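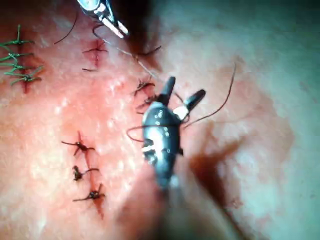
Green knots along a dark red incision, and a darker thread in play

Print this page | E-mail this page

# Kukholm Suturing Set: README

Hi, I'm Faith Mollel and I look after this folder. Kipchumba Chege and I put it together in April for the suturing class at Nuvdale (and for anybody else who likes looking at knots as much as we do!). It's all close-up stitching on tissue, 965 stills in 70 folders, one folder per stitch.

Naming is simple: folder number, then still number. Folder 6 has its stills in the wrong order, sorry, I keep meaning to fix it.

What I'd look at first is the tails. Short, trimmed tails that splay out to the sides are easy to spot in green, and a dark thread is a lot harder to follow once it crosses itself.
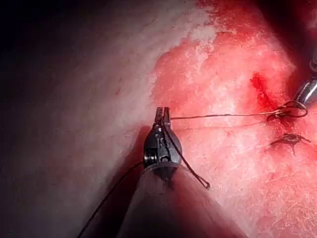
Loops get their own tag, "loop", and I use it any time thread goes around an instrument tip, finished knot or no. Kipchumba wanted 2 tags for that and he may still get his way in the next version. Faint thread is tagged "thin" - I probably missed a few.

The labels were typed up in Kadine, so open them there or as plain text. The old Simiyu labels don't match these folders, please don't mix them!

Print | E-mail to a friend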